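Blog > Readers & Reviewers > How-Tos

How to Host a Blog Hop Without Losing Your Mind

I ran my first blog hop last July with 7 book bloggers and zero plan, and wow, did I learn a lot! So if you're thinking of hosting one, pull up a chair.

Start with a theme. Mine was "Beach Towel Mysteries" (still proud of it). Then open a sign-up form and close it at least 2 weeks before the hop. Latecomers will beg. Be strong.

Next, send everybody the link list and the banner in one email. I make my banners in Derkix at 1000 x 800, then check how they look on my phone — tiny lettering vanishes fast. Ask for posts between 800 and 1000 words so readers will finish them and click along to the next stop.

Schedule your own post for early Saturday morning and click every single link before breakfast. Fix the broken ones right away.

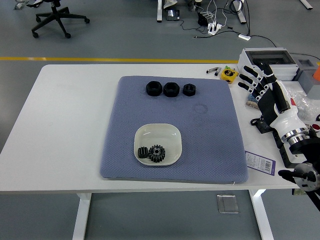
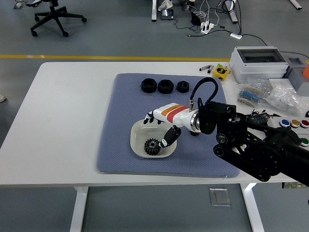

For the giveaway, keep the entry simple: one comment on each blog, that's it. I tried a points system once and spent a whole evening with a spreadsheet, grumbling. Draw your winner the day after the hop ends, email them first, and then post the name everywhere. Oh, and thank your bloggers! A quick note goes a long way when you want them back next summer.

Recent Posts
Review: The Larska Letters
My Marikar Series Reading Order
Cozy Picks for a Rainy Weekend
Cover Reveal: Fustier & Daughter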